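Notes on the drawer task, May

I have spent most of this month on one question, and I think I now have enough to write it down. The question is whether it's worth labelling the middle of a demonstration as well as its start and end.

Some background for anyone who hasn't read the earlier posts. We train a single policy from recorded demonstrations. Each recording is a run of one chore, done from start to finish under human control, with a short written instruction attached. The policy sees the camera views and the arm's joint positions and gives back the next short stretch of movement. Our code for this is called Flisex. It isn't clever. It is mostly loading, cropping, and a training loop that I've rewritten more often than I'd like.

The chore I picked was putting food away in a drawer. It suits the question because it has clear parts: reach, grasp, carry, lower, release. It also has a step that goes wrong in a way you can learn from, which is the lowering. A gripper that is too far forward meets the front of the drawer. One that is too far back meets the cabinet top. Open floor or a wide bin would forgive both of those.

We recorded 2000 demonstrations on the Nieto bench. The set was then used in two ways. In the first, every recording kept its one instruction, such as "put the pear in the drawer". In the second, called Prirkadel in our notes, each recording was cut into 5 parts and each part got its own line of text. The cutting was done by a script that looks at gripper opening and height, and I corrected the bad cuts by hand. That took far longer than the training did.

Everything else stayed the same: network, number of steps, image size, starting seed. At test time the plain version got the whole instruction once. The Prirkadel version had to predict which part it was in and then act on it.

The result: the labelled version finished 86 per cent of its test runs. The plain version did worse, and nearly all of the difference came from the lowering step. Reaching and grasping looked much the same in both. I had expected the grasp to improve as well, particularly for the rounder things, and it didn't.

My guess is that the plain policy averages over too many different ways of coming down. The people recording had their own habits. Some stopped above the drawer and then went straight down, others came in at a slant. With a label for "lower", the policy at least knows that the sideways travel is over. I haven't tested this properly. The right test would be to record a new set with one habit only and see if the gap closes.
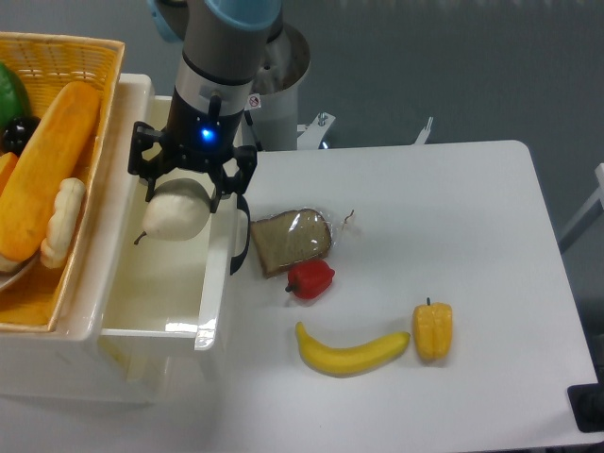 Does the policy need to be told when one part ends and the next begins?

It works that out for itself from the cameras and joint positions. The labels are only used in training, and at test time it gets the same single instruction as the plain version.

There are two weak points I should put on record. The first is the cutting script. It relies on height, so it would need rewriting for any chore where the arm stays low, such as wiping. The second is that all the tests were run with the drawer already open. Opening it is a separate chore in our set, and I have not tried joining the two.

I also tried moving the trained policy to the Irkska bench, where the table sits a little lower. It still reached for the right item, but it let go too early on several runs. Retraining with some recordings from that bench is the obvious fix and I've started collecting them.

Next I want to try coarser cuts. If 2 parts do as well as 5, most of the hand correction goes away, and I could label the rest of the chores before the summer. The training run for that is going now and should be done by tomorrow evening.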